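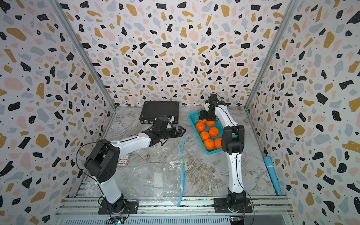 Peel-and-stick terrazzo in a rental kitchen, worth it?

Russide Home Forum > Walls and Floors
Started 2020-06-10

nisha_rajput
We're in a rental for 2 more years and the wall behind the stove is plain beige paint that stains if you look at it. The landlord is fine with anything that comes off clean. I'm looking at terrazzo-print vinyl, white background with black, mustard and pink chips. My husband thinks it will look busy. The wall is 54 inches wide. Has anyone put this stuff up and then taken it down?

gnautiyal
Put it up, took it down after three years. Came off fine on the semi-gloss side. On the flat paint side it pulled off chips the size of a quarter and I had to patch. What kind of paint do you have?

nisha_rajput
Flat, I think. It's chalky when you rub it.

gnautiyal
Then I would prime it first or skip it.

Vandana V.
Disagree with skipping. Warm it with a hair dryer and pull slowly, straight down. I've done flat walls in two apartments and lost no paint worth mentioning. As for busy, it depends on what else is out on the counter. I went with a plain wall this time and let the fruit be the color.

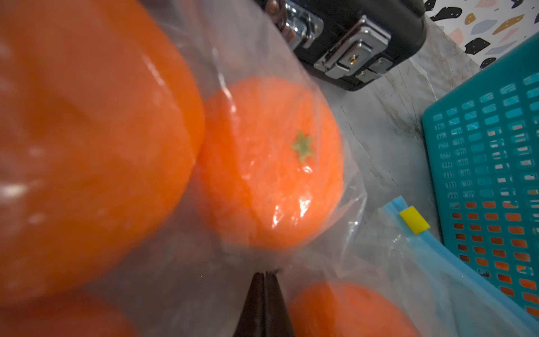

Oranges, still in the bag

I do miss the terrazzo though. Marble-look counters and a plain wall are a bit cold in the winter.

nisha_rajput
OK, that helps. Would terrazzo and a marble-look counter fight each other? My counter is light gray with veins and I can't change it.

gnautiyal
Yes, they fight. Two patterns in one small kitchen. Pick a solid.

Vandana V.
They don't if the grays are close. Get the sample sheet, tape it up and leave it for a week. Look at it at night with the lights on too. The pink goes orange under warm bulbs.

sneha_b
I had the Plillel one and the seams bothered me more than the pattern. The rolls didn't match at the edges, so there was half a black chip sitting next to nothing. Buy one extra roll. Mine were $37 each and I ended up a roll short, and the next batch was a different white.

gnautiyal
Same thing happened to me with the white.

nisha_rajput
How do you finish the inside corners? One end of my wall runs into a side wall. 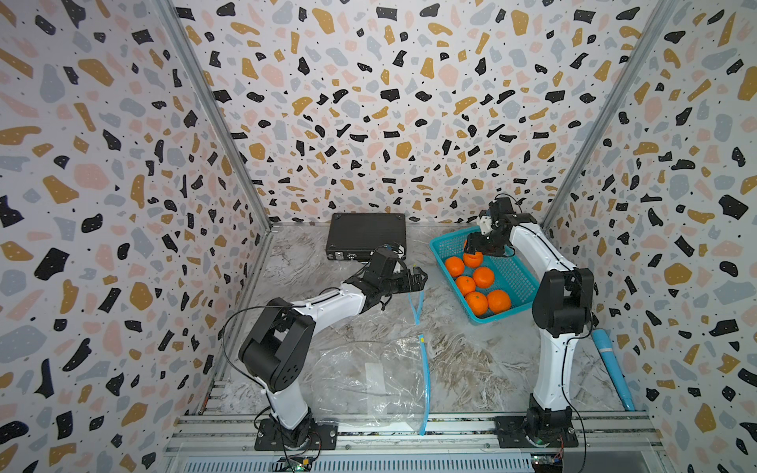 Normunds Mockus
Moderator, Walls and Floors

Don't wrap vinyl around an inside corner in one piece. It lifts within a few months and you get a hollow you can poke a finger into. Cut each wall separately, leave a hair of a gap, and cover it with a slim aluminum corner trim. Use removable mounting tape on the trim, no screws in a rental.

Also, check the heat rating before you put any of this behind a stove. Plenty of vinyl isn't meant to go there, gas especially. Moving the thread title to include "rental" so people can find it.

sneha_b
Second the trim. I used caulk and it went yellow.

gnautiyal
Caulk is fine if you buy the good kind. Trim collects grease.

sneha_b
Grease wipes off.

nisha_rajput
It's electric, but I'll check the rating. Ordered two samples, the terrazzo and a plain sage green for my husband. Will post when they're up.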